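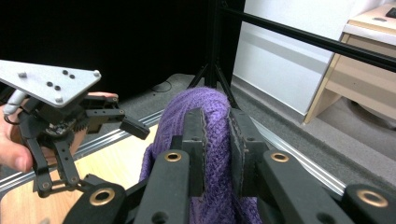

30 mai 2018

Bon, je m'étais promis d'écrire tous les soirs et ça fait trois semaines que le cahier dort sous la pile des factures. Je reprends donc, avec du thé et les pieds en compote !

Grosse journée à l'atelier. J'ai enfin appelé la banque pour le prêt, celui que je repoussais depuis l'hiver, et on me propose 3000 euros sur deux ans. J'en espérais le double, mais avec 3000 je peux payer la caution du petit local de la rue basse et les premières étagères. Reste la peinture, l'enseigne, l'assurance (tiens, rappeler l'assurance), et de quoi tenir si l'été est mou. L'été est toujours mou pour moi, les gens achètent des glaces, pas des carnets reliés.

J'ai fait mes comptes du marché sur un coin de table : 1776 euros de ventes depuis le début de l'année, une fois les emplacements payés. Je m'attendais à pire. Ce qui part le mieux, ce sont les petits carnets à couverture marbrée, ceux que je trouvais presque trop simples. Les grands albums, sur lesquels je passe des soirées entières, me restent sur les bras. Il va falloir que je m'y fasse, ou que je change mes prix. J'ai déjà changé deux fois les étiquettes cette année et j'ai l'impression que tout le monde s'en souvient !

Passage chez Sartori en fin de matinée pour le papier. Ils acceptent de me faire crédit jusqu'à la fin du mois prochain si je prends plus de 75 feuilles d'un coup, alors j'ai dit oui sans trop réfléchir, et maintenant j'ai du papier jusque dans l'entrée. Ils m'ont aussi proposé de mettre mes cartes de visite près de leur caisse, et moi, évidemment, je n'en avais plus une seule dans le sac.

Le soir, réunion des petits commerces chez Workaso, au premier étage, là où les chaises grincent. On était censés parler de la braderie d'octobre et on a passé une heure sur les horaires d'ouverture. J'ai quand même fini par raconter mon histoire de local, la voix un peu tremblante, et j'ai demandé s'il fallait signer tout de suite ou attendre l'automne.
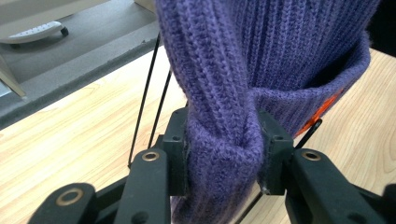
Morkimach m'a répondu que le loyer d'un premier local se négocie avant la signature, jamais après, et qu'à ma place on demanderait deux mois gratuits contre les travaux de peinture. Chez eux, le propriétaire avait dit oui en cinq minutes, paraît-il.

Deux mois gratuits ! Je n'y aurais pas pensé toute seule. Du coup j'ai rédigé un brouillon de courrier en rentrant, trop long, trop poli, avec « je me permets » trois fois dans le même paragraphe. Je le reprends demain à tête reposée.

À faire aussi : recoudre les six carnets commandés, racheter du fil de lin, imprimer des cartes. Et rappeler l'assurance, je l'ai déjà noté plus haut mais je me connais.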